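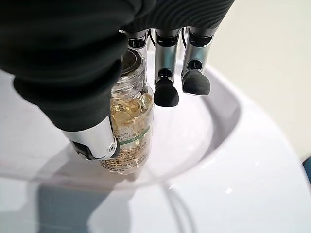

I've been taking fish oil since the winter my knees started complaining on the stairs, and in all that time I never once gave a thought to where I kept it. It lived on the windowsill over the sink, in full sun, next to the dish soap. Then my neighbor Zahira Lumenta came by for coffee one Monday, picked up my bottle, tipped it sideways and watched the whole lot move as one solid lump. "You've made a candle," she said.

So I cleared out the cabinet. All of it! I dumped everything into the white basin I use for hand-washing sweaters and went through it on the kitchen floor. There were 11 bottles, and two of them were the same vitamin D, bought a month apart (I blame the sale at Tilgate). One zinc had expired back when I still lived on Skisby Street.

Softgels are the fussy ones. They don't like heat and they don't like steam, so the bathroom is out, and so is that handy shelf above the stove. Mine went into the hall closet - dark, dull, nowhere near a kettle. I write the month I opened them on the lid in paint pen, and if a new bottle smells like low tide, back to the store it goes.

Zahira keeps hers in the fridge door, behind the mustard. I tried that for a week and forgot to take them every single day.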